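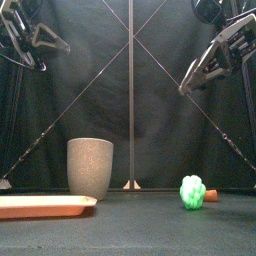
# Plernura Picture Library: contributors' meeting, minutes

Held in the upstairs room at Ninwood, with tea first and business after, as is our custom. Tin-yau Man was in the chair and very kindly took these notes as well, so any muddle in them is his and he would be glad to hear about it. Apologies had come in from the two contributors who are away shooting in the north, and from our accounts person, who sent her figures ahead by email and had made them so clear that we hardly missed her (we did miss her).

## 1. Minutes of the last meeting

These were agreed with one small change. Under the item on cropping, it should have read that square crops are welcome "as well as" the full picture, and the word "instead" should come out. A couple of people had already started sending squares only, and Tin-yau said he was sorry for the confusion and would write to them himself so that they don't have to go through their folders twice.

## 2. Matters arising

The new hand-in page is working for most people. Two contributors still find that it forgets them halfway through a long upload, and they were asked to note down the time when it happens next and send it to the office. The old page will stay up until the end of May, so there is no need for anyone to panic.

The spare backdrop stand has come home. It had been behind the door of the store cupboard the whole while. Thanks were given to everyone who looked in their cars.

## 3. Release forms for office pictures

We spent the greater part of the afternoon on this one, and rightly so, as it touches nearly everybody who shoots people at work.

The office has been going through the business section and has found 696 pictures where the signed form from the person in the picture is either missing, or is there but can't be read, or was signed for one shoot and then used for another. Most of these are older pictures, and most were taken in good faith by people who are still with us and who remember the day well. That is a comfort, but a buyer's legal department can't file a memory, and until the forms are put right the pictures can't be sold for adverts. They may still be used for news and teaching, as long as the line underneath says so.

Tin-yau explained how he would like to go about it. Each contributor will get a list of their own pictures and nobody else's. They will have 60 days from the day the list is sent to find the form, get a new one signed, or let the office know that it can't be done. Pictures with no answer by then will be moved out of the advert section and into the news and teaching one. They won't be deleted, and they can be moved back at any time when a form turns up.

There was a good deal of talk about whether this was long enough. One of our longest-standing members pointed out that several of her sitters were friends of her son's who have since moved abroad, and that she would be writing to people she last saw eating crisps on her stairs. It was agreed that anyone in that position need only write to the office before the time runs out, and the clock will be stopped for them while they look. The meeting felt this was fair, and so does the office.

A second question was about people who work in the places where we shoot, and who wander through the back of a picture carrying a folder. After some to and fro we settled on the following, which the office will add to the guide:

- If you could pick the person out to someone who knows them, get a form.
- If they are only a blur or a back, a form is nice to have, and the picture can go in without one.
- If you aren't sure, get the form. It takes a minute and saves a letter later on.
- Anyone under eighteen needs a parent's signature, however small they are in the picture.

**Agreed:** the lists to go out from the office before the next meeting. The guide to be changed at the same time. 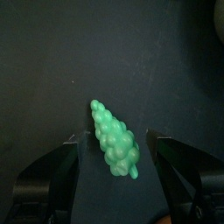 *Page last changed: 2019-03-04*

## 4. Words under the pictures

This follows on from a complaint, a polite one, from a buyer at Omance who had searched for "manager listening" and been given several pages of people talking. She had a point. When the office looked into it they found that many of us paste the same sentence under a whole set of pictures from one shoot, whatever is going on in each, and it goes out into the world like that.

Nobody was told off. It was said, warmly and more than once, that writing the words is the dullest part of the job and comes when everyone is tired and wants their supper. All the same, the pictures that sell best from Plernura are nearly always those with a proper line under them saying what that one picture shows. The office read out a few good ones and they were all quite short.

What we ask from now on is one fresh line for each picture, in plain words, telling the buyer what the person is doing. If two pictures are so alike that they can't be told apart in words, then perhaps only one of them needs to come in. This last remark caused a little laughter and one long sigh from the window end.

There was also a request to stop putting "successful" in everything. The office doesn't want to ban the word. It would just like to see it less.

**Agreed:** a short page of good and bad lines to be put together by the office. Three contributors offered to look it over, for which many thanks.

## 5. Money

The figures sent ahead were read out. There is £1510 in the shared studio fund once the winter heating has been paid, and that is a healthier sum than we had feared when the boiler went. The meeting was asked how it would like to use some of it.

Three ideas were put forward. The first was a second desk for the studio, so that meeting pictures don't always show the same corner with the same scratch. The second was a set of plain blinds, as the afternoon light comes in hard from the left and has been making people squint. The third was simply to leave the money where it is until next winter. After a very good-natured discussion the blinds won the day, with the desk to be looked for second-hand in the meantime, and anything left over to stay put. Should anybody hear of an office closing down in or near Ninwood, please ring before they hire the skip.

Payments for last quarter went out on time to all 22 contributors who had sales. If yours looks odd, please check first whether the sale came through a partner library, as those take longer to reach us and are shown on a separate line.

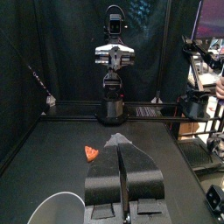

One member asked for the following to be written down in full, and as others had plainly been wondering the same thing, we are happy to do so.

**If I find an old release form but it only has a first name on it, can I still use it?**

You will need a new form, or a short signed note from the same person giving their full name and the date of the shoot. Send it in together with the old form and the office will keep the two side by side.

## 6. Shooting days at Shek

The owners of the shared offices at Shek have offered us the use of their second floor again, early in the morning before their tenants come in. They were pleased with how we left it last time and said so in a lovely letter, which was passed round. They ask that we don't move the plants, that we keep off the lift when the cleaners are using it, and that their sign in the hall doesn't appear in any picture.

Places will be given out by the office in the order that people write in, with those who missed out last time going to the top. Please bring your own forms, already printed, as the machine there belongs to a tenant and we did rather lean on it before. Sitters should be told to bring a second shirt or jumper without a logo. Stripes that are very fine tend to shimmer on screen, so a plain one is best if they have it.

It was suggested that we use at least one of the mornings for older sitters, as the business section is rather heavy on people in their twenties frowning at laptops, and buyers have been asking for a wider mix. This was warmly taken up. Several of those present were then looked at in a hopeful way, and two of them have said they will sit.

**Agreed:** the office to write back to Shek and accept with thanks. Dates to be sent round once they are fixed.

## 7. Any other business

A contributor asked whether pictures taken on a phone can be sent in. They can, so long as they are sharp at full size and haven't been through a filter. The office would sooner have a good phone picture than a poor one from a big camera, but would ask that the two aren't mixed within one set, as the colours never quite match.

There was a reminder to put the studio lights back in the right bags. The grey bag is for the stands and the black ones are for the heads.

Somebody has left a pair of reading glasses in a brown case on the shelf by the kettle. They were tried on by several people and don't belong to any of them.

Tin-yau thanked everyone for coming and for being so patient over item 3, and the baker of the ginger cake was thanked too. The next meeting will be in May, again at Ninwood, and the office will write with the day. Items for it should be sent in a week before, please, with a line or two on what you would like decided.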